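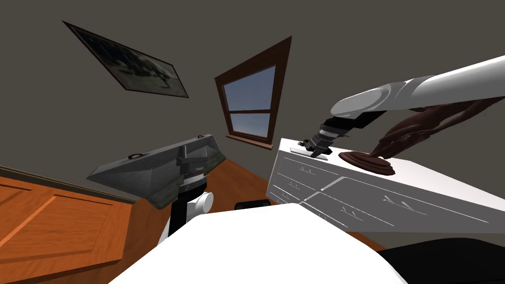 Figure 9.1 Gray wall with a framed picture and a wooden window.

Chapter 9
Taking Down a Life: The Family Interview

Reading time: 14 minutes

I spent my first winter on the obituary desk in Clandville being scared of the telephone. I could write a decent sentence and I could spell (mostly), and I knew that survivors went after the service details in our paper's style. What I couldn't do was ring up a woman whose husband had died the night before and ask her how long he'd worked at the mill. I'd sit there with my hand on the receiver and rearrange my pencils.

So this chapter is the one I wanted back then! You've already had the parts of a death notice in Chapter 2, and the business of checking names and dates in the chapters after it. Now we get to the talking. Nearly everything good in an obituary comes out of a conversation, and most of those conversations last under half an hour, with somebody who hasn't slept.

Let me start with one I got wrong. A man named Sunil Miah called in December to place a notice for his older brother, who had repaired boats at Skarna for most of his life. I had my form in front of me and I went down it like a census taker - full name, date of birth, schools, employer, church, spouse, children. He answered every question politely. I thanked him and typed it up, and it ran the next morning without a single error in it. A week later I met one of the brother's old customers, and she asked me why I'd left out the singing. What singing? Apparently he sang while he worked, loudly and badly, and people across the water used to shout requests. I had asked Mr. Miah for a whole page of facts and never once stopped long enough for him to tell me that.

I still use a form, by the way. Please use a form. You will forget the spelling of a daughter-in-law's maiden name otherwise, and you'll have to call back during the visitation, and you'll feel terrible. But I fill it in last now. I open with something loose, usually "Tell me a little about her," and then I keep quiet for longer than is comfortable. The first thing people say is nearly always general. She was kind. He loved his family. Write it down, and then ask what she did on a Saturday, or what he kept in his truck, or who did the cooking. That's where the kind woman turns into somebody who drove her neighbor to dialysis for three years and complained about his radio station the whole way.

When I was putting this book together I went back through 231 notices from the weekly in Gallegos and marked every sentence that could have been moved to another person's obituary without anyone noticing. I had to buy a second highlighter. "Never met a stranger" came up so often that I started hearing it in my sleep (and I have written it myself, more than once, so I'm in no position to sniff). There's nothing wrong with such a line if the family wants it. They're the ones who'll be cutting it out and putting it in a Bible. Your job is to get one more sentence to stand beside it.

A word about families who disagree. You will sooner or later have two people on two phones giving you two versions of a marriage. My old editor, Vanderleia Dantas, had a rule I've never improved on: one contact per notice, written at the top of the sheet, and all changes go through that person. She'd say it very sweetly to whoever was shouting. In the section on second families we'll look at a long one she handled, with the Mokell funeral home caught in the middle, and you can decide whether you'd have done the same. I'm still not sure I would.

Then there's length. Many papers charge by the line, and plenty of families can only pay for a short notice. I don't think a short one has to be a poor one. Adeel Shaikh, who took over my desk, once wrote up a retired school bus driver in exactly 60 words, and people taped it to the depot door. It's reprinted at the end of the chapter so you can see how little he used.

Before you read on, try this. Find a partner, and have them talk for five minutes about a relative they knew well. Take notes by hand. Don't ask for any dates. Afterward, write three sentences and read them back aloud, and watch your partner's face while you do it. If they say "well, sort of," ask another question.

Key terms in this chapter: contact of record, readback, survivor line, paid notice, open question

9.1 The First Call

Contact the publisher | Copyright January 2019 | Back to top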